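招募：一起来收拾篮子的人（Trenircombe 场，夏季）

发布：Reson 日常整理小组
分类：招募参与者 / 短期 / 有酬
更新：2018年7月4日，星期三

先跟六月份来信问过的朋友说声对不起，那会儿场地还在谈，我们只能一封一封地回“再等等”，有几位大概等得都忘了这回事了。现在总算定下来了，地方在 Trenircombe 的 Raudsepp 楼，房间不大，安静，进门就能坐下。所以这一次是正式的招募，之前写过信的朋友麻烦再报一次名，旧信我们翻起来实在容易漏，怕把谁给落下。

我们在做什么

说起来很平常。我们关心家里那些每天要做、做完了又散开的小事：一块布从椅背上拿下来，是叠起来还是团一团塞进篮子；篮子满了以后，是往下按一按，还是先倒出来重新放；一张桌子收拾到什么程度，您会觉得“好了，可以走开了”。这些动作每个人都有自己的一套，很多是从小看家里大人做，看着看着就会了，真要讲，又讲不太清楚。我们想请您来，当面做一做，再聊一聊。

这个系列叫 Plurnden，意思您不用深究，起名字的那天大家都饿了，念着顺口就用了。前面的几场主要看碗柜和抽屉，收获挺多，光是“杂物抽屉最里头放什么”就聊掉了一个下午。这次轮到软的东西：布、毛巾、围巾、桌布，还有装它们的篮子。软的东西有意思的地方在于它没有固定的样子，同一块布放进同一个篮子，两个人放出来，看着能像两家的东西。

我们想找什么样的人

不需要任何经验，也不需要您家里整整齐齐。说句心里话，家里乱一点的朋友我们同样欢迎，甚至更想听听您怎么看“乱”这个字。具体来说：

年满十八岁，能听懂并用中文聊天，带口音完全没关系。
平时家里的布类东西有一部分是您在收，洗完谁叠都行，只要您有份。
坐着或站着在桌边做一会儿事不觉得吃力。中间可以随时停，椅子一直在旁边。
愿意边做边说，或者做完再说。不爱讲话的朋友也请来，我们可以让您写下来，写几个字也行。
左手习惯、右手习惯都要，报名时请注明，排场次的时候我们会尽量让一组里两种都有。

如果您是做酒店客房、洗衣、裁缝、幼儿园或者护理这类工作的，请在报名信里提一句。您手上的习惯跟在家里的习惯大概又是两回事，我们很想听您讲讲下班以后还叠不叠。

夫妻、母女、室友一起报名也好，请各写各的信，说明是一起来的，我们会安排在同一场。去年有一对室友，住在一起好多年，来了才发现两个人叠毛巾的方向从来就不一样，回去的路上还在争，后来写信告诉我们争出结果了，结果是各叠各的。

当天会做些什么

整个系列一共四场，内容一样，您挑一场来就可以。每场八个人，分开进房间，轮到您之前可以在外面喝茶看书，茶是我们泡的，浓淡自便。

开始之前会有人陪您坐一坐，把说明书从头念一遍，您有问题就问，问多细都行，签了字再往下走。接下来大致是这么几件事，先后顺序每个人会有点不同：

把篮子里的东西整理一遍，怎么算“整理”由您自己定。
把一块大布放进篮子，再放一次，这一次请您想象家里马上要来客人。
把桌面收拾到您满意为止。
最后坐下来聊天，聊您家里的篮子放在哪儿，谁往里放，谁往外拿。

没有标准答案，也不比谁快。有的朋友一上来就问“这样对不对”，我们只会笑着请您照自己的来，请别觉得我们是在敷衍。布掉到地上了就捡起来，不想捡就不捡，都可以。

房间和桌子

好些朋友问过场地什么样，担心太高、太挤、太滑。房间里铺的是灰色地毯，走路不太有声音，鞋子不用脱。做事情就在一张浅木色的桌子上，桌角是圆的，腰边蹭到也不硌。篮子两头都有开口的提手，提起来顺手。

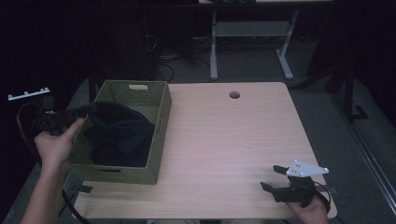
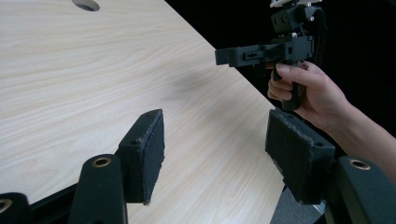

两张里都是那张浅木色的桌子，桌面上有个圆孔；前一张还能看到橄榄绿的编织篮和里头深蓝色的布。

桌面上的圆孔请不用理会，之前有朋友做着做着，总想找个什么东西把它盖上，如果您也是这样的人，那就盖，手边的布随便用，回头跟我们讲讲为什么就好（这种心情我们懂，真的懂）。

房间里有几根线走在地毯上，进门以后会有同事领您走到桌边，请跟着走，慢一点没有关系。坐轮椅来的朋友请提前告诉我们，我们把通道先理宽。

房间里的冷气是整栋楼一起开的，夏天容易偏凉，怕冷的朋友带件外套。袖口请穿得利落一点，太宽的袖子在篮子边上容易挂住，手镯和大戒指也请先摘下来，门口有小碟子给您放。

时间和酬谢

四场都安排在这个夏天，两场在上午，两场在下午，具体日子会在收到报名以后逐一跟您商量，上班的朋友不用担心，下午那两场开始得晚。从进门到离开，请留出半天。真正在桌边做事的时间要短得多，只是我们这群人聊起来收不住，先跟您打个招呼，您要赶车就直说，我们会放人的。

每位参与者的酬谢是400元，当天结束时当面给您，请您签收。中途觉得不舒服或者不想做了，可以直接走，酬谢照给，不用解释理由。路费包在里面了，不另外算。路特别远的朋友请在信里写明从哪里来，我们看看能不能帮着想点办法，但不敢先答应。

午饭没有，点心有。点心通常是咸的和甜的各一样，对花生、牛奶或者别的东西过敏的请写在信里，我们会换。

关于记录

您在桌边做事的过程会录下来，录的主要是手和桌面，聊天部分只录声音。说明书里把用途、保存的办法和您能要求删掉哪些内容都写得很清楚，报名以后会先寄给您，您可以带回家慢慢看，给家里人看也行。看完不愿意来了，回一句话就好，我们绝不追着问。

您的姓名不会跟记录放在一起。要是以后整理成小册子，里面也不会出现谁叫什么、住哪里。小册子印好后会寄一本给您，上一本印得晚，让大家等了好久，这次我们争取早些。

怎么报名

请写一封信到 Reson 日常整理小组的报名信箱，地址在本页最下方的“联系我们”里，标题写“篮子”两个字就行，方便我们找。信里请写：

您怎么称呼，年龄段，哪只手更顺。
方便上午还是下午，有没有哪几天一定不行。
家里现在有没有专门装布类东西的篮子、筐、袋子或者箱子，放在哪里。
最后一条随意：说一件您一直没收拾好的东西。写长写短都好，我们每一封都会读，读得还挺开心的。

不会写信或者懒得打字的朋友，可以请家里人代写，也可以到 Raudsepp 楼的前台留张条子，写上电话，我们打给您。条子请写明是给 Reson 的，楼里还有别的单位，有一回条子被放进了别人的信格，过了好些天才转过来。

收到报名后我们会在五个工作日之内回复。名额有限，要是这次没排上，我们会问您愿不愿意留到下一个系列，下一个系列多半是关于厨房台面的，细节还没定。之前参加过碗柜和抽屉那几场的朋友也可以再来，规则没有不许，只是同一场里我们会先照顾没来过的人，请您多包涵。

几个常被问到的小事

可以带孩子吗？可以带来，外面有坐的地方，但我们没有人专门看孩子，最好有另一位大人同行。

可以带自己家的篮子来吗？很想说可以，这次还是请用我们准备的。照片倒是欢迎带，手机里的就行，聊天的时候给我们看看。

要不要提前练习？请千万别练。去年有位朋友在家练了一个礼拜，来的时候叠得像商店橱窗，漂亮极了，聊天时才肯告诉我们平时都是一把塞进去的。我们想看的就是那一把。

来了以后会不会被笑话？不会。我们自己办公室的柜子，门都要用膝盖顶着才关得上。

需要改时间怎么办？提前一天告诉我们就行，当天临时有事也请来个电话，好让后面的人早点进去，不用干坐着等。

停车的话，楼后面有几个位子，先到先停，停满了前面那条街也可以，只是要走一小段上坡。坐车来的朋友在 Trenircombe 站下，出站后往钟楼的方向走，看见卖花的铺子拐进去就是，门口会贴一张写着“Plurnden”的纸，字写得不太好看，请认一认。

Reson 日常整理小组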